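Kusuma gripper build: progress report to Brillside
Jan 14, 2026
Prepared by Farah Khoo

The two-finger gripper is assembled and the wrist camera is fitted. Of the 39 parts on the list, two are still to come. 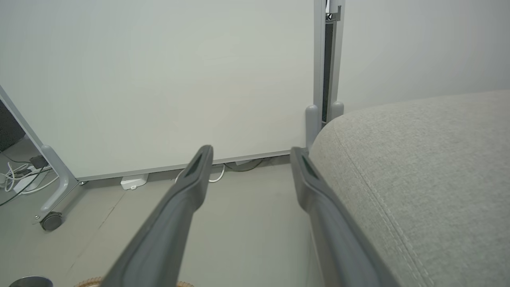 Wrist camera view, fingers open, whiteboard behind.

Mawar Latuheru rewrote the closing routine in December. We have spent 30 hours on wiring and set-up so far.

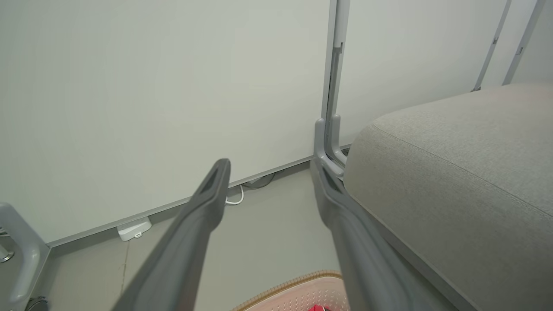
Next we will tune the grip force and fix the camera delay. We need 14 more days.

2 comments · 14 shares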